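Blocks and Boards at the Lastbridge Toy Library

Welcome to the little corner of our site where we talk about the things people come in and borrow. The blocks have a page to themselves now, partly because so many families ask about them at the desk and partly because I am very fond of them and nobody stopped me. We opened in September with one shelf and a kitchen chair, and the catalog has since grown to 407 items, which still surprises me every time I print the list – it used to fit on a single sheet!

If you haven't borrowed a shape set before, they go out for 3 weeks at a time in a drawstring bag, and you're welcome to renew as long as no one is waiting. Please do have a look under the couch before you bring them back. Senthil Kaimal checks the bags on return and he's very patient, but hearts and stars do seem to be the ones that wander off. We keep a jar of spares behind the desk, so if you've lost one, tell us and we'll see what we can match.

People also ask what to put under the blocks. A rug is fine for knocking towers over, but for lining things up, or making a road or a long parade, a flat piece of wood is so much nicer. Marietjie Modise likes to start a curve with two or three shapes and let the children carry it on from there, and some of them will keep at it right up until coat time (and a bit past it, if the grown-ups are talking). Maple is my own favorite for this, pale enough that strong colors really sing on it. Baldur Brøndum is happy to advise on sanding and finishing if you'd like to make a board at home, so leave a note for him at the desk.
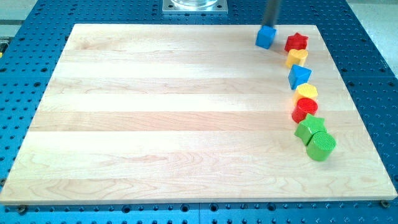 Shapes & Colors

A curve of bright blocks along the right side of a striped maple board, with a blue cube, a red star and a yellow heart among them. I do love the wavy grain in those strips – some are nearly white and others a good bit more yellow.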